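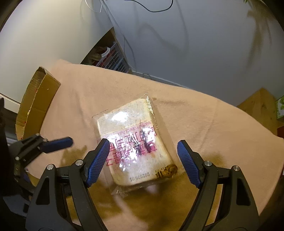

Department of Food Packaging and Household Studies, Umham
Print this page | E-mail this page

3.2 Wrapped bread

Sliced bread made up the largest group of soft goods in the household survey. Of the 405 packages logged at the Prornonholm and Stunmont sites, 191 held bread in clear film. Figure 1 shows one of them, a package of pale slices on a peach-colored cloth. The product line is printed in small English capitals ("CRANBERRY GRAPES THICK") with larger Chinese characters in the same magenta-pink, and a small dark date code is stamped near one end.

Figure 1. Sliced bread in clear film, with magenta-pink printing.

We scored each package for how easily a shopper could read the product name, the date code and the maker's mark. Glossy film lowered the scores for all three. Glare on the wrapper in Figure 1 washes out part of the large characters, and the English line becomes hard to read toward one end. Packages with paper labels did not have this problem.

Extra film at the ends was recorded separately. Sawsan Saab coded the first 40 packages and Correa's scheme was used for the rest. Where the two disagreed, the package was coded again in June. Results by site are given in Section 3.3.

Print this page | E-mail this page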